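Tsehay Gebru had the kettle on before I'd got my second boot off. I'd driven out to Redau to ask her about the old orchard behind the school, and I'd promised her it would take half an hour (it took three, and I went home with chutney).

She's been grafting fruit trees since she was 13. Her aunt Zewditu Kassa started her off with a kitchen knife and some strips of bicycle tube, and the first six grafts all died. "I cried over every one," she told me. "My aunt said good, now you'll sharpen the knife."

I asked what people get wrong when they plant a backyard tree, and wow, did I get an answer! They plant too deep. They bury the graft, they pile mulch up against the trunk like a volcano, and then they water it every night for two weeks and forget it until fall. "A young tree wants a long drink once in a while," she said. "Little sips keep the roots lazy."
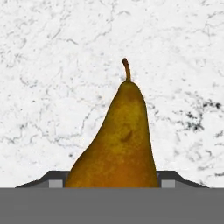
We got onto picking, which is where she and her neighbor Sotiris Alexiou don't see eye to eye. He leaves his pears on the branch until they're soft. She thinks that's a crime. "They ripen from the inside out! By the time it feels nice to your thumb, the middle is mush." Her way is to lift the fruit until it's sideways, and if the stem lets go, it's ready to come indoors. Then it sits in the cold for a while, and then on the counter, and you press near the neck every morning until it gives.

I confessed that I usually just eat mine hard. She looked at me for quite a long time.

The school orchard is down to a few rows now, and some of the trees haven't been pruned in years. Tsehay spent most of June up there with a ladder, taking out dead wood and tying labels on anything she could put a name to. There's one she still can't place, a late keeper with thick skin, and she's sent cuttings to a friend in Vargate who might know it.

"If he doesn't, I'll name it after my aunt," she said, and went to look for a jar with a lid that fit.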